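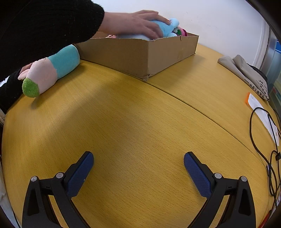 Stondora Under-Bed Storage Chest, two-drawer: eight months in

Reviewed by Paora Kingi, 2021-07-22

We bought the Stondora chest last October, when the closet in the kids' room stopped closing. It is a low unit on casters, made to slide under a standard bed frame, and it holds 2 deep drawers side by side. I paid full price for it at the Sulier store off the highway. They had it in white and gray. I got the gray.

Assembly took me most of an evening. The instructions are all drawings, and the drawing for the drawer runners shows the left one twice. If your drawer sticks out on one side when you push it in, take the runners off and swap them. The hardware comes in one bag, unsorted, and the longer screws look a lot like the shorter ones until you try to use them. You need your own Phillips screwdriver. I also used a rubber mallet on the back panel, and I would not try that step without one.

Measure your bed before you order. The box lists the height without the casters, so ours was taller than I expected and cleared the side rail by the width of a finger. It rolls fine on hard floor. On the rug in my daughter's room it drags, and the front casters have started to lean a little. They haven't come off.

The drawers are good. They are deep enough for stuffed animals, winter blankets or a full set of train track, and the bottoms haven't sagged. We used to keep all of that in old boxes along the wall, and the room is easier to vacuum now. The handles are cut-outs, so there is nothing to catch a foot on.

I have two complaints. The drawers have no stop, so a small child can pull one all the way out, and mine did. Stondora sells a stop kit separately, and I think it should be in the box. The finish also marks easily. A wet cup left a ring on the top that I couldn't get out.

I looked at the Hapeta version before buying. It costs less and comes with a lid instead of drawers, so you have to roll the whole thing out every time you want something. For off-season clothes that would be okay. For toys I'd pay the difference — we open ours every day.

Rating: 4 out of 5. I'd buy it again for a room with a bare floor.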